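**Re: Castors on the black case, and what to take for Skakodby**

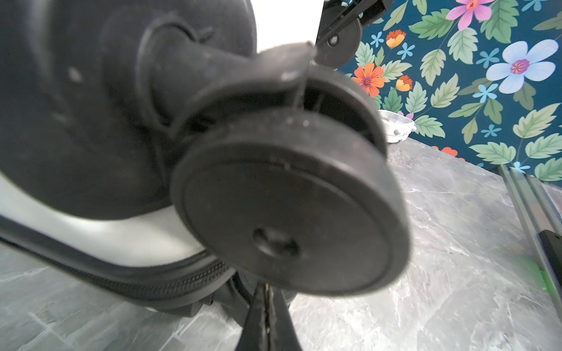

*One of the corner castors on the big black case, 12th November*

Hello all,

Replying to Renata's message, which I have left in below for anyone who missed it.

> From: Renata Núñez
> To: the travel list
>
> Before anyone orders parts, could somebody look at the wheels on the large black case? When I brought it back from Skurkov in September it pulled to the left all the way through the station, and there was a clicking noise on the paving. I may have had it overloaded. If it only wants a clean I would sooner do that than buy another one. The two smaller cases are fine as far as I know.
>
> Also, does anyone remember whether the castors unscrew from outside or whether you have to go in behind the lining?
>
> Renata

I have had it lying down on the marble this morning and gone round it. The short answer is that I would keep it.

The wheel in the picture is the one I would start with. The rim looks sound to me and I can't see a split in it. There is dust and lint on the housing and along the top of the wheel. My guess is that there is more of the same round the axle, and hair as well, which would account for the clicking. On my own case I got a surprising amount out with a crochet hook and a pair of tweezers. A drop of light oil afterwards is plenty. Please don't use cooking oil, it goes sticky and collects more fluff than you took out.

On Renata's second question, I think it is from the inside. On the Maes case we had before, the lining had a zip along the bottom edge, and behind it were the screws for each corner. They were cross-head and quite tight. I have not opened the lining on this one and would rather wait until we know a wheel has to come off. If it does, measure the wheel across and the width of the fork before ordering. I once bought a pair going by the diameter alone and they rubbed on both sides.

The pulling to the left could be the packing. If the boots and the projector all go down one side it will wander whatever the wheels are like. Heavy things low down, near the wheels, and the soft things above them.

The black fabric has a couple of small pale spots. I would try a damp cloth with a little washing-up liquid, then a dry one. The white band can be wiped down at the same time. Run a dry toothbrush along the zip while you are at it — it is quicker than picking bits out of the teeth later.

For the Skakodby trip, the coach people are allowing one large case each and 2 small bags. I was going to put the shared things in this one: the display cloths, the extension lead, the folding stand and the 50 printed programmes. The rest of the programmes can go by post to Skunness, where we need them the week after. If the case still clicks after cleaning, it can go in the hold as it is and be carried at the other end, as the hall is just across the road from the stop.

Could whoever has the luggage scales bring them on the day we pack? The bathroom ones are no good for this. You end up holding the case and can't see the dial.

I can do the cleaning at the weekend unless Renata wants to. The crochet hook is in the drawer with the spare padlocks.

Regards,
Nadhirah Rondonuwu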